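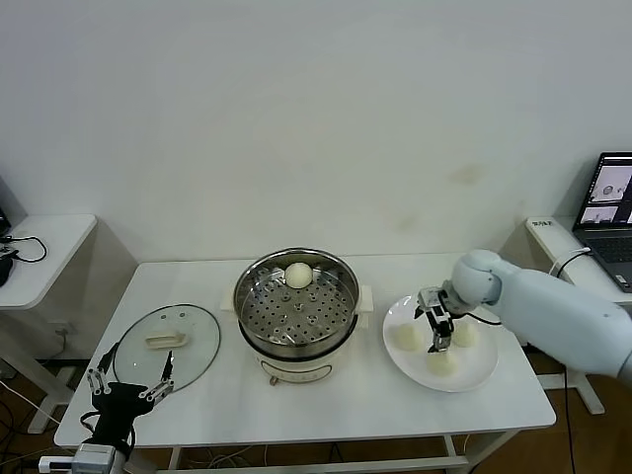

Junaid Abbasi

Shared kitchen walk-through, Fullwood building, with my comments. January 31, 2021

OK folks, same drill as last time. I go down the list, I mark it OK or FIX, and then I ramble a bit (sorry Kamran, I know you only read the FIX ones!). Send me corrections before the March round.

1. Exits and hallway clear: OK
Much better than last time. The bike is gone, the boxes from the Dindora move are gone, and I could open the back door all the way without sucking in my stomach. Please keep it like that.

2. Fire extinguisher, kitchen side: OK
Needle in the green, pin in place, tag signed. It's still hung a little high for Ha-rang, so I want the bracket moved down when somebody has a drill out.

3. Fire extinguisher, stairwell: FIX
The tag is missing. The extinguisher itself looks fine, but without a tag I can't pass it. Irfan is calling the Mengal office, and if they want the serial, it ends in 2245.

4. Smoke alarms: FIX
I pressed all 5. Four of them nearly took my ears off and the one outside the pantry gave a sad little chirp. New battery, please, and write the date on the inside of the cover in marker.

5. Countertop appliances: OK
Plugs tight, no scorched outlets, no melted cords. My usual speech on steamers: check the water before you turn it on, lift the lid away from your face, and unplug it when you're done. Steam burns are nasty (ask me about my left thumb).

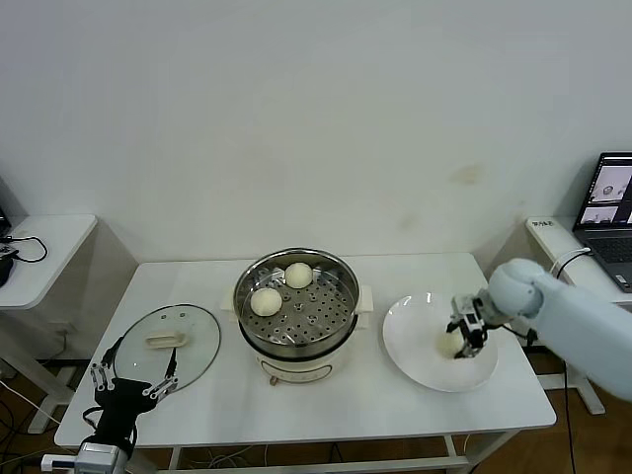
Steamer on the middle table, two buns on the tray.

6. Extension cords and power strips: FIX
I found one strip plugged into another strip behind the fridge. No no no. Noman says it was only for the weekend, but I'm pretty sure I heard that in the fall too. One strip, straight to the wall, and nothing that heats up goes on it. The space heater in the front office is rated 1500 watts and it gets its own outlet, end of story.

7. Fridge and freezer: OK
Cold enough, door seals are good, nothing growing. Labels are hit or miss. I threw out a tub of something from Baltance's holiday lunch and I'd rather not talk about it.

8. Walls, tables and floor: OK, with a note
Tables are steady when I lean on them. A few smudges on the wall could use a sponge and some dish soap. I'd like to try that before we spend money on paint.
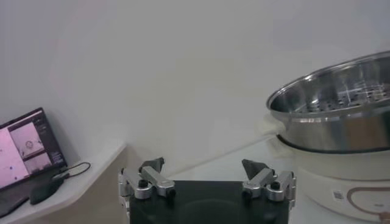

Wall and white tabletops, item 8.

9. First aid kit: FIX
Out of burn gel and down to the tiny bandages that don't fit any human finger. I have a list going on the inside of the lid, so add to it if you take the last of something.

10. Water shutoff: OK
Turns easily, and the handle is finally painted red. Thank you Irfan! Everybody on the key list should go find it at least once, it's behind the panel in room 137.

11. Emergency numbers posted: FIX
The sheet by the phone still has the old manager on it. Ha-rang has the new one typed up and just needs a working printer.

Five FIX items this round. Kamran, the extinguisher tag and the smoke alarm come first, the rest can wait till I'm back with the good ladder.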